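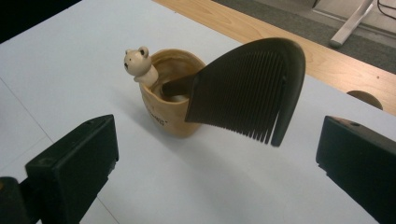

Last updated: Mar 23, 2020

Big day at Vellum and I'm too wound up to sleep, so I'm writing it down. The comb in the bear cup! I have put so many combs in and out of cups by hand that I dream about it, and now it's grippers doing the fiddly part while I get to decide what they try next.

Aigars still thinks we'll all be out the door by April. I don't see it. When I started on the Laur packing line it was 519 pieces a shift and my wrists were shot by lunch. Now I'm at a table with a tan cup that has a little white bear on the rim, arguing with Darius over whether the handle should go in first (it should, the teeth catch on everything). He wants a plain cup. I said over my dead body.

What has changed is the talking. On the line you couldn't hear anyone. Today five of us stood around going "left a bit, left a bit" like my dad backing the trailer in, and Darius wrote down what I said about how you tilt a comb -- me! 28 years old and somebody's taking notes on my wrists.

I do miss the old crew at Grolosberg. Three of them have asked about retraining, and I told them to put their names down tomorrow.

Must bring the other comb, the skinny one. And milk, we're out again.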